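4.2 What the job turned into

I went into the second round of interviews thinking we would mostly hear about wages and hours. Those came up, sure, but people at Cinarura kept steering me back to something smaller and, to them, much more annoying: the pace of the day had changed and they couldn't quite say who was setting it. Before the folding cells came in, a finisher took a garment off the rail, shook it out, looked it over and folded it, and the looking-over happened inside the folding, more or less for free. Now the cell folds and the finisher looks, and the looking has become the whole job. One woman told me her hands felt left out (I wrote that down twice, I liked it so much).

We coded 88 comments from the finishing floor and I'll admit the coding was messier than Section 3 makes it sound. Kyu-ri Pyo and I disagreed over what counted as a complaint. If somebody says "it's fine, I just stand there more," is that fine, or is it a complaint about standing? Kyu-ri said complaint, I said neutral, and we ended up giving those comments their own code, which we called "fine, but." It became the biggest group we had!

The plant in Valtoseo is a different story. There, Aldo Galli runs the night crew, and he had his people feed the cell by hand for the first 3 weeks before anyone turned on the automatic feeder. He didn't call this training. He called it getting used to each other. His crew talks about the machine in a way the Cinarura crew never did — they know which fabrics it hates, they'll argue about it over coffee, and two of them have worked out their own way of laying down a soft knit so the gripper picks it up on the first try. None of that is in the Vendell manual. Fung-ping Cheung, who handled the install for both plants, asked them to write it up and they told her they'd have to be paid for that. I think they had a point, and so did she, because a rate for it was agreed in July.

That brings me to skill, a word I'd been using pretty loosely in my notes. The planning papers from both plants list folding as "low skill, repetitive." Go talk to anybody who has tried to get a gripper to do it. Tin-yau Cheng, who tunes the pick routines, put it this way in our interview: "I spent 2 months on the first edge. Once you have the first edge you're mostly okay." Finding that edge in a piece of cloth that's been dropped any old way is the part people do without thinking, and it's the part that eats up the engineers' time.

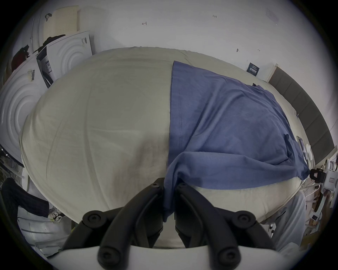 My own interest in all this is what happens to a task once it has to be shown to a machine, one grasp at a time, and how much of a person's know-how comes along for the ride. Tin-yau thinks most of it does; I'm less sure. Take the moment in Figure 3, with the blue cloth spread over part of the bed and its lower edge bunched up and drooping over the front of the mattress, right where the two black fingers come together. A finisher I showed it to went straight for that droop. She wanted to know why you'd start at the bunched part when there's a nice straight seam down the left side, and she had a whole plan for it: take the seam, give it a tug, let the rest follow. Tin-yau's answer was that fingertips like a fold they can close on, and a seam lying flat gives them very little to get hold of. They're both talking sense. But her version starts from how the fold should end up, and his starts from what can be grabbed right now, and I heard that same split in nearly every conversation at Cinarura.

It matters for the people on the floor because somebody has to live with the difference. At Cinarura that somebody is the finisher at the end of the line, who gets a fold that passes the cell's own check and still looks wrong to her. She can pull it and redo it, but redoing it counts against her station. Florêncio Sampaio, the shift lead, told me he quit logging the redos of anyone with long experience. His bosses don't know this (he said I could print it, he's retiring). At Valtoseo redos go against the cell, and the crew flags them cheerfully, sometimes with a bit of glee. Section 4.3 takes up the redo numbers for each plant, with the caveat that Florêncio's shift is going to look better on paper than it was.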